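# The Clamp

The brickworks at Povico had two lift trucks, and only one of them was trusted. It was an old yellow machine with a block clamp at the front, and Heriberto Valdovinos had driven it for so long that the seat had taken his shape. The other truck was newer and had forks only. For loose stacks without pallets it was no use at all.

In February the old clamp began to leak. First it was a few drops on the concrete, and Heriberto put down sand. Then one morning at half past six he lifted a stack of 293 grey blocks and felt, through the lever, that the arms were closing too slowly. He lowered it again before it was higher than his knee. He switched off the engine and went to the office.

Montserrat Ocampo was already on the telephone with Rellar, the firm which had sold them the clamp many years ago. She held up her hand for him to wait.

"They don't make the seal any more," she said when she had finished. "They offer us a new attachment. Eleven weeks."

"And the order for Drurkum?"

"The order for Drurkum is tomorrow at four in the afternoon. 2,000 blocks, and the other 1,000 next month."

Heriberto sat down. He had oil on his sleeve, and he kept the arm away from her papers.

"I can carry them by hand," he said.

"You can't carry them by hand."

"No," he agreed.
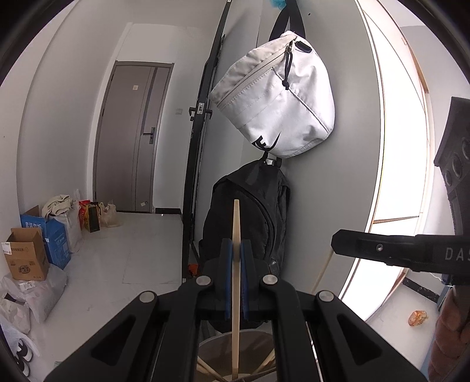
## Maricruz

Montserrat knew one person who could repair a clamp which the maker had forgotten. This was Maricruz Bañuelos, who had worked for Rellar as an engineer and had left after a quarrel over a drawing. She lived now above a tyre shop on the Boonchu road and repaired pumps for farmers.

She came at noon in a van with one working door. She did not greet Heriberto. She walked twice round the truck, then lay down on a sheet of cardboard and put her head under the mast.

"Who put this hose here?" she asked from below.

"It was always there," said Heriberto.

"It was not always there. I drew this machine. The hose goes behind the plate."

Heriberto looked at Montserrat, and Montserrat looked at the sky over the curing sheds. It was true that six years ago a mechanic had changed something. It was also true that Heriberto had told him to do it, so that the hose would be easier to reach.

"It rubs," Maricruz said. "Each time you turn left, it rubs, and then it pulls on the fitting. The seal is bad also, but the seal is bad from this."

"I turn left forty times a day," Heriberto said slowly.

"Then you have a strong seal."

She crawled out, sat on the cardboard and asked for coffee. While she drank it she drew the seal on the back of a delivery note, with the measurements, and wrote a name under it: Sobia Memon. "She has a lathe and she owes me a favour. Send the boy."

There was no boy, so Montserrat went herself in her own car.

## The lever

Sobia made the seal out of a green plastic rod while Montserrat stood beside the lathe with her handbag under her arm. It took her less than an hour. She would not say the price until the end, and then it was so low that Montserrat paid double and left quickly, before there could be a discussion.

When she came back it was getting dark. Iraís Tovar from the kiln office had brought out a lamp and was holding it over the truck, changing hands when one became tired. Maricruz had the cylinder in pieces on a clean towel. Heriberto passed her the tools. They had been arguing, that was plain, and they had also stopped arguing some time before.

The green seal went in at the second attempt. The hose went behind the plate. Maricruz filled the tank, wiped her hands on her trousers and pointed with her chin at the seat.

"You," she said.

Heriberto climbed up. He drove to the same stack as in the morning, and the arms opened on both sides of it, a little crooked as they had always been. He pushed the lever. The rubber pads touched the blocks, and he waited, and pushed a little more, and then he lifted.

The stack rose to his knee, to his waist, to the height of the lorry bed. Nothing moved in it – not one block. He held it there for longer than was necessary. Iraís lowered the lamp and had to be told to raise it again.

"Now turn left," said Maricruz.

He turned left.

She listened with her head on one side until the truck had made the whole circle. Then she folded up her cardboard, put it in the van and asked Montserrat at what time the lorry would come, as she wanted to be there when they loaded it.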